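Expansion card

From the Oltstead Home Computing Wiki

An expansion card is a circuit board you plug into a computer to give it something it didn't have before, or to do better what it already did badly. Sound, pictures, networking, extra sockets round the back, a television tuner if you were that way inclined. I've written most of this article and I've been fitting the things since I was at school, so you'll have to put up with a fair amount of me in it. Shona MacAulay has corrected my dates twice and Teemu Heinonen did the section on slots until I rewrote it (sorry, Teemu, the old version is still in the history if you want it back!).

Names

People say card, board, adapter or add-in card and mostly mean the same thing. My dad called every one of them "a controller", whatever it did. Daughterboard is a bit different: that's a small board that sits on another board, often on a sound card, and I'd keep the word for that.

What's on one

There's the board itself, very often green, though makers got fond of black and red later on. Along the bottom is the edge connector, a row of flat contacts that goes down into the slot. At one end is a metal bracket, which lines up with a gap in the back of the case and holds whatever sockets the card has. A full-height bracket won't go in a slim case, so a lot of cards come with a short one in a little bag, and everybody loses the bag. I have a biscuit tin of brackets and not one of them fits anything I own.

Slots

The early home machines each had their own idea of a slot, and a card for one was no use at all in another. Then the IBM PC came along in 1981 and its slot got copied so widely that it ended up with a name, ISA. Those are the long black ones. PCI followed in the nineties, shorter and usually white, and it was a huge relief, as the computer could generally work out by itself what you'd plugged in. Before that you were setting jumpers with tweezers and praying that the sound card and the printer port wouldn't fall out over the same interrupt. I once spent a whole December on that. AGP was a one-trick slot for graphics, often brown, and then PCI Express took over from the lot and is still what you'll find on a new board.

PCI Express slots come in lengths, written x1, x4, x8 and x16, and a short card will work quite happily in a longer slot. It looks wrong but it's fine. 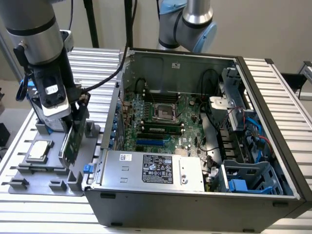
Expansion card with its metal bracket, held upright next to an open desktop tower.

Fitting

Switch off, pull the plug out, and touch something earthed before you go near the insides. I like the case on its side so the card goes straight down under its own weight and I'm not fighting it (Mhairi MacRitchie does hers standing up and we have agreed not to discuss it). Take off the blanking plate behind the slot you want, line up the bracket first and the contacts second, and press evenly along the top edge. It needs more of a push than you'd think. Then put the screw in, because a card held only by its slot will sag, and a heavy graphics card will sag a lot.

If the machine won't start afterwards, take the card out and put it back in. I know how that sounds, but a badly seated card is the cause more often than anything else I've come across.

Local makers

Two small firms get asked about on the talk page. Gullavell made a serial card with a 27-page manual, mostly about jumpers, and I'd love a clean scan of it. Tosh sold a sound card in a run of 382, according to Lenuța Crăciun, who packed them. Mine still works, with a hiss on the left channel that I've grown fond of. The Wusari network card sometimes listed with these was a later import, and Darmawan Pasaribu has put a driver for it on our files page.

Decline

Most of what used to need a card is now built into the main board. Sound went first, really, then networking, and plenty of people get by with the graphics built into the processor. Graphics cards are the big exception, and people who record music or run a lot of drives still fill their slots. Everyone else has one or two sitting empty with the blanking plates on.

See also

Blanking plate
Edge connector
Interrupt conflict
Motherboard
Riser card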